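Warum Roboter Regeln brauchen

Hallo! Ich schreibe bei Lindville über Technik, und heute geht's um Roboterarme. Die sind nämlich stark und merken oft gar nicht, wenn ihnen jemand im Weg steht.

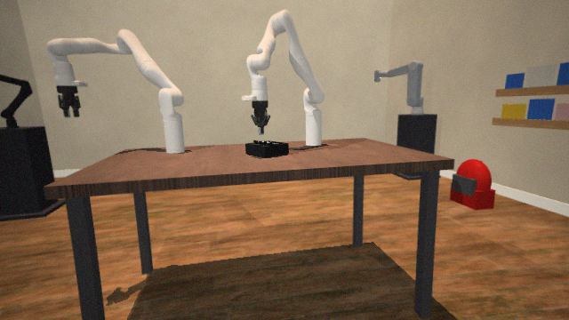 Deshalb wird bei uns zuerst am Computer geübt. Unser Übungsprogramm heißt Gisen, und ich hab darin bestimmt schon 120 Mal zugeguckt!

Regel 1: Abstand halten
Ein Arm reicht oft weiter, als der Tisch breit ist. Also bleiben alle draußen, solange er sich bewegt (ja, auch ich).

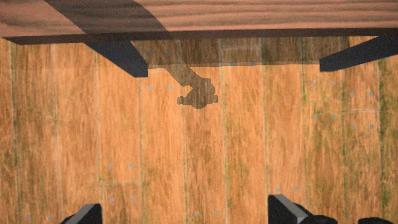 Regel 2: Langsam anfangen
Neue Bewegungen laufen bei uns erst mal im Schneckentempo.

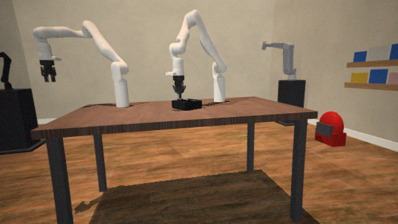

Wird's brenzlig, drückt man den Not-Halt. Das ist ein dicker roter Knopf, und an echten Robotern muss man ihn schnell erreichen können. Bei uns darf ihn jeder drücken, und geschimpft wird dann nicht.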